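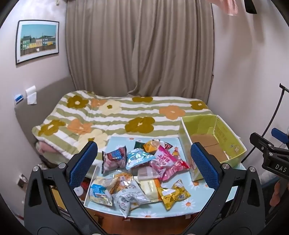
What rate does the Jernden planner run at?
It replans at 30 Hz, and the gripper width command goes out on the same tick.

The pile on the daisy-print table is a grasp ordering problem: the pink 上好佳 bag leans over a striped one, and the planner has to rank the top bag first. Shiny film is still the weak spot for our segmentation.

Areeba Bangash rewrote the ranking step in June. Replay logs are kept for 90 days, so ask Faisal Memon if you need an older one.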